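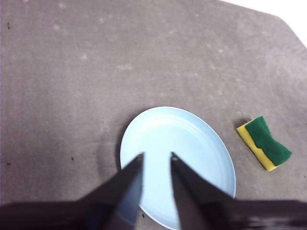

Tischläufer und Unterlagen aus Wollfilz — Serie Zilotberg

Wer einmal an einem Tisch mit richtig gutem Filz gesessen hat, will so schnell nicht mehr zurück! Unsere Serie Zilotberg besteht aus reiner Schurwolle, wird in Drustska gewalkt und bei uns in der Werkstatt von Hand zugeschnitten. Das Material ist 3 mm stark, liegt satt auf und dämpft Geschirrklappern ganz wunderbar (gerade beim Frühstück mit Kindern merkt man das sofort).

Die Farben sind ungefärbte Naturtöne und deshalb von Walkung zu Walkung ein bisschen anders. Wir lieben das! Wer mehrere Stücke für eine lange Tafel braucht, bestellt sie am besten zusammen, dann schneiden wir alles aus derselben Bahn.

Maße und Ausführung
Läufer: 90 cm lang, auf Wunsch auch länger
Material: 100 % Schurwolle, ohne Kleber
Kanten: glatt geschnitten, fransen nicht aus
Farbtöne: neun, vom hellen Schiefer bis zum dunklen Torf

Pflege
Krümel und Staub mit einer weichen Bürste abnehmen, immer in eine Richtung. Flecken gleich mit kaltem Wasser abtupfen, nicht reiben. Bitte nicht in die Maschine — der Filz läuft sonst ein und wird bretthart.

Lieferung
Zugeschnitten wird nach Bestellung, das dauert bis zu 11 Tage. Die Läufer kommen gerollt an und legen sich über Nacht glatt. Die neuen Muster aus der Reihe Plenstead, etwas dünner und sehr fein im Griff, gibt es ab März.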